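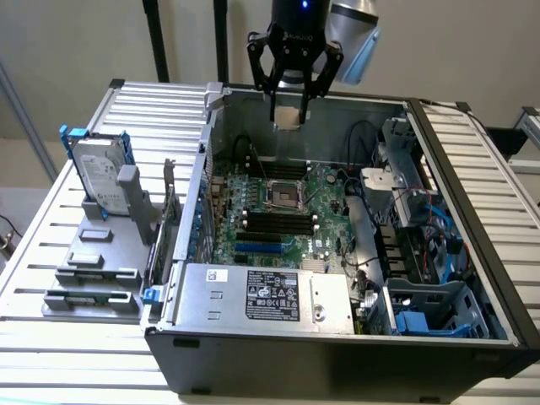 sasstead_ham
We must decide the budget for the second disassembly cell before the end of April, and I would like to hear from people who already bought grippers. Our quote from Fogh is 2000 per gripper. For the hard drives in their carriers I think two fingers are enough, but for small parts like the beige square piece over the motherboard I prefer the three-finger one. My manager asks if we can buy the cheaper model for 1064.

kevik_user
Buy the cheaper. We did it and put the difference in fixtures.

sasstead_ham
Thank you, but fixtures are also not free. Wallport asks 110 for each holder, and we need 30 of them.

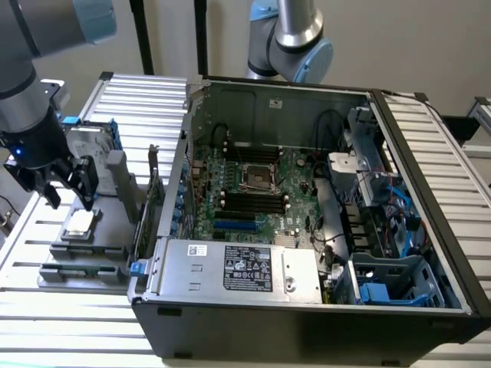 The tray must be changed for every tower model, so this cost comes again each year. The gripper we pay one time.

dockside4
I don't agree that you pay one time. Did you count spare fingers? Ask Fogh for the price before you sign.

sasstead_ham
I did not count them. I will write to them today.
Eun-ji Ham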